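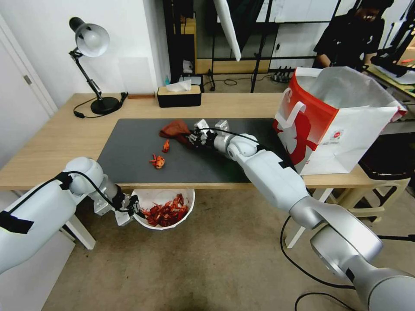

The Rundthorpe film lab in Provham opened its doors for one afternoon in February, and I went mainly to see how it is handling the Staltari library, a run of low-budget horror features that has been out of circulation since the last home video license lapsed. The tour began in inspection, where every reel is wound through by hand before it goes near a scanner. Visitors asked several times what they could do with their own 16mm and Super 8 at home. The advice was modest: work on a flat surface you can see dirt against, and keep the film off bare wood. A dark gray mat on a light wooden table, like the one in the photo, is fine for this. A crumpled cloth like the reddish-brown one is less fine near film, as most colored fabric sheds lint, and the lab uses only lint-free wipes, folded flat and thrown out after one pass.

The Staltari deposit came in as 144 cans. Most hold 2,000-foot reels, picture and track separate, with a smaller number of trims and trailer elements. Labeling is poor. Several cans carry a working title that matches none of the released films, and the staff have been identifying material by edge code and by comparing cuts against an old tape transfer. Two features have complete original negatives. The others will be assembled from whatever survives, usually an interpositive with sections of release print dropped in.

Scanning is done in a separate room with positive air pressure. We looked in through a window for 15 minutes or so, in small groups. The machine is a Troncoso pin-registered unit, fitted with a wet gate for scratched elements. It was running a dry pass when my group got there, slowly, with an operator checking the waveform at each reel change. Splices are the main concern. Horror negatives of this period were often recut late, after a ratings decision, and the cement joins from those changes are the first to let go. The lab repairs them before scanning and logs each one by foot and frame.

That log was the most useful thing I saw all day. It gives a fairly exact record of where a film was tightened. In one reel the splices bunch up around a single stalking sequence — shot lengths drop to a few frames, then return to normal. The tape transfer has a longer version of the same passage, so the tape was evidently made from a print struck before the recut. Both versions will be kept as separate timelines, and the lab has no plan to merge them.

Grading and sound were covered in one short session at the end. The grade is referenced to a projected print where one exists. For sound they are working from the magnetic masters, some of which have vinegar syndrome and need to be baked of moisture and copied soon. I would have liked more time here, and a direct comparison between magnetic and optical tracks.

Practical notes. The tour is free but has to be booked, and the list closed at 500 names. Groups leave from the loading entrance on the north side, up a flight of stairs. Phones are allowed in inspection and have to be left in a locker before the scanning corridor. The next open afternoon has not been announced.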